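Stillport Museums Forum
Collections and Lending

Topic: Clornovent print loan, revised terms

registry_desk
March 2022
Members are advised that the Clornovent collection has revised its terms for lending works on paper. Prints may now be shown for 9 weeks, after which they must be returned to store. Requests for the Kahsay etchings should reach the registrar 60 days before opening.

eastgallery
We regard the new limit as too short. Our August exhibition was planned on the former terms, and the catalogue has gone to press in an edition of 1,000.

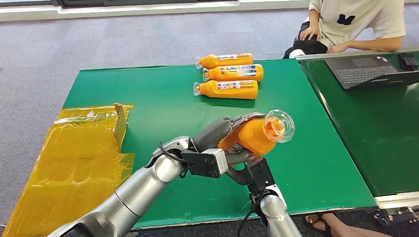 Orange bottles and a green-topped table.

paperstore_2
I must disagree with the previous member. The etchings are sensitive to light and were on the wall at Clulora for most of last year. A shorter showing is reasonable.

eastgallery
The condition report from Clulora recorded no change in any sheet. We would ask that the lender consider each request separately.

registry_desk
Requests already approved will be honoured under the earlier terms. The seven unframed sheets are excluded and may not travel.

print_room
Does the exclusion also cover the artist's proofs? They are listed under a separate heading in our copy of the agreement.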